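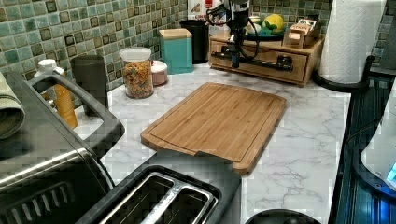
About Rowlands

Hello, and thank you for wandering over to this page. Most people land on our site looking for opening hours or the price of a cut and color, so if you've made it this far you either have a long lunch break or you really want to know who will be standing behind you with the scissors. Either way, we're glad you came!

Rowlands is a hair salon on the corner of Mill and Second in Atholm. We have 6 chairs, two shampoo basins, and a front window that gets the afternoon sun so strongly that we keep a drawer of sunglasses for whoever ends up in chair one. We cut, color, curl, straighten, trim beards, put up hair for weddings and proms, and talk a great deal while doing all of it (unless you'd like quiet, in which case just tell us when you book and we'll leave you to your magazine).

How we got started

The salon was opened by Ifor Lougher, who trained as a barber, then went back to school for color when he was already past 40 and had a mortgage. He will tell you it was the best year of his working life. The name on the sign isn't his. It belonged to the shoe store that was in the building before us, and the lettering over the door was so handsome, and so expensive to replace, that Ifor kept it. People still come in once in a while asking for work boots.

In the beginning it was Ifor on his own with 2 secondhand chairs and a phone that rang at home as well as in the shop. His first customers were mostly the parents of kids on his daughter's swim team, who came in with hair turned green and crunchy by the pool, and he got very good at fixing that. We still are. If you swim a lot, ask us about the clarifying wash before you buy anything off a shelf.

Toivo Aaltonen joined a few years later and is now our senior stylist and half owner. Toivo's great love is curly hair. He cuts it dry, curl by curl, and he takes his time over it, so please plan on a longer appointment than you might be used to. We have clients who drive 60 miles for a curl cut with Toivo and make a day of it, with lunch at the bakery and a walk along the river afterward.

What we do with the hair

We sweep up an awful lot of hair, and for years it all went out with the trash, which bothered us more and more. Then a client who teaches the garden class at the middle school asked if she could have a bag of clippings to mix into the compost. She came back for another, and then another, and by the next spring we had a regular pickup going. Clean, uncolored hair goes to the school garden. Ponytails long enough to be made into wigs are tied, bagged, and mailed off for that purpose, and we don't charge for the cut when you donate one. Last year we posted 1,110 ounces of hair between the two, and the woman at the post office now knows us by name.

Foils, color tubes, and empty bottles are rinsed and sorted in the back room. It's a slow job at the end of a long day, and we take turns, and the radio helps.

Color and products

For color we use the Gatero line, which we switched to after several of us developed itchy hands from the one we had before. It has a softer smell and it holds red beautifully, and anybody who has tried to keep red hair red knows how much that matters. We do a patch test with every new color client, behind the ear, at least two days ahead. You're welcome to drop in for it without an appointment, and it takes just a few minutes.

We don't push products. There's a shelf by the register, and you can ask about anything on it, but you will never be walked over there while you're still in the cape. If what you already have at home is working, keep using it!

Booking with us

You can book online through Zoltport, which also sends a reminder the day before, or you can call the salon and speak to whoever is nearest the phone. New clients get a free chat of up to twenty minutes before their first color. Bring pictures if you like — pictures of what you don't want are every bit as useful as pictures of what you do.

If you need to cancel, please give us a day's notice so we can offer the time to somebody on the waiting list. We understand that kids get fevers and cars won't start. Just call.

Our hours are Tuesday through Saturday, nine to six, with a late evening on Thursdays for people who can't get away from work. In February we close for one week so that everyone can take a class or a proper rest, and the floor gets its yearly coat of wax.

Getting here

Parking is free behind the building, and the back door has a ramp and a wide frame, so please use it if you have a stroller, a wheelchair, or simply sore knees. The bus stops across the street by the library. Well-behaved dogs are welcome in the waiting area, though we ask that you let us know ahead of time, as one of our regulars is quite afraid of them and we try to keep the two apart.

Working at Rowlands

We take on one apprentice at a time and we like them to stay. If you're finishing school and think you might enjoy this kind of work, come in on a quiet Wednesday morning and ask for Toivo. He'll want to know what you like about hair, and there isn't a wrong answer. You'll start with shampoos and sweeping, as all of us did, and you'll be paid from the first day.

Page last updated March 9, 2023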